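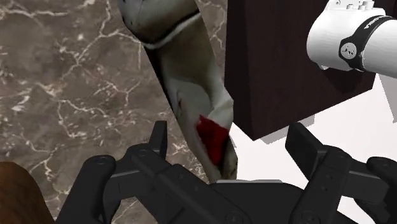

A computer-made robot gripper and a crumpled cloth, inside a simulator

How does a robot learn to pick things up?

Have you ever picked a sock up off the floor? Of course you have! You probably did it without thinking. Your eyes spotted the sock, your brain worked out where your hand should go, and your fingers closed at just the right moment.

For a robot, that is a big job. It needs a program for the seeing, a program for the planning and a program for the moving, and they all have to talk to each other very quickly. In this article we're going to look inside those programs. We'll also visit a world that isn't real, where robots can practise all day long and never break a single plate.

A world made of numbers

The picture at the top was made by a computer. The brown marble with its white veins, the wooden block, the black gripper and the cloth with the red patch are all made of numbers. A program called a simulator keeps a list of everything in its pretend world: how big it is, where it is, what colour it is and how heavy it is. Then it draws the whole lot, shadows and all.

It's a bit like a video game, except that the player is another computer program!

The team at Dundura have a simulator they call Skadell. Hubert Lüthi works on it, and he spends a lot of his time on cloth.

"A block is easy," he says. "If I know where one corner is and which way it's turned, I know where the rest of it is. Cloth can fold in more ways than I could ever write down. I've been working on it for years and it still surprises me."

So how do you put cloth in a computer? One way is to pretend it is a net. Imagine lots of tiny dots, each one joined to its neighbours by a tiny spring. Pull one dot and the springs tug on the dots next to it, and those tug on the next ones, and a wrinkle runs across the net. In one of Hubert's test cloths there are 3000 dots. The computer has to work out where every one of them goes, over and over again, while the cloth moves.

If the springs are too stretchy, the cloth behaves like chewing gum. If they're too stiff, it behaves like cardboard. Hubert once made a tea towel that bounced off the worktop and kept going up until it left the kitchen altogether. (He saved that one. He says it's his favourite mistake.)

Step one: seeing

A robot's camera doesn't see "a cloth". It sees a grid of tiny coloured squares called pixels, and each pixel is just some numbers saying how much red, green and blue there is. Working out what those numbers mean is called perception.

Try it yourself with the picture. How do you know where the cloth stops and the marble starts? You might look for edges, where the colour changes suddenly. But watch out! The marble has white lines in it, and the cloth has dark creases. A program that only looks for light and dark could get in a terrible muddle and think a crease was the edge, or that a vein in the marble was a bit of thread.

Programs get better at this by looking at lots and lots of pictures where the answer is already known. And that's a brilliant thing about a simulator: it always knows the answer. It put the cloth there in the first place, so it can tell the learning program exactly which pixels are cloth and which are marble. With real photos, a person often has to draw round everything by hand, and that takes ages.

Step two: planning

Now the robot needs a plan. Where should it grip? And how does it get there without bumping into anything?

The gripper in the picture has 2 fingers on show either side of the cloth, with a wide black part between them called the palm. The planning program tries out different paths for the whole arm, not only the tips of the fingers. Your elbow has to miss the milk jug when you reach for the toast, and it's the same for a robot. A path that goes straight through a wooden block gets thrown away at once.

The Dundura planner is called Skyrme. It can be set to try 300 paths before it chooses one. Some are silly, and loop right round the kitchen. Skyrme gives each path a score, with better marks for being short and smooth and for staying well clear of things, and the best score wins.

Step three: moving

The last part is control. This program sends messages to the motors, checks where the arm has got to, and then sends new messages to fix any small mistakes. Then it checks again. It does this many times every second.

You do this too. Shut your eyes and touch your nose with one finger. Did you slow down near the end, and maybe wobble a little to get it right? Your brain was checking and fixing, checking and fixing.

From pretend to real

When a program does well in the simulator, it can be tried on a real robot. Quite often, it goes wrong! Real cloth might be slippery or have a label sticking out. Real lights flicker. The people who build robots call this the reality gap.

One clever trick is to keep changing the pretend world. Make the marble darker, the cloth heavier, the light come from the other side. A program that has practised with all those changes is harder to confuse when it meets a real kitchen.

Be the robot

You need a tea towel, a friend and a table.

Drop the towel on the table in a heap. Shut your eyes and hold out one hand with only your thumb and one finger ready to pinch. Your friend is the perception program and the planner, and may only say these words: left, right, forwards, back, up, down, pinch, let go.

Can you pick up the towel by a corner? Can you fold it in half? Swap places and have another go, and drop the towel in a fresh heap each time.

Words to know

Simulator: a program that makes a pretend world and works out what happens in it.
Pixel: one tiny coloured square in a picture.
Perception: working out what is there from what the camera sees.
Planning: choosing what to do and which way to go.
Control: making the motors follow the plan.
Reality gap: the difference between the pretend world and the real one.

Updated April 2020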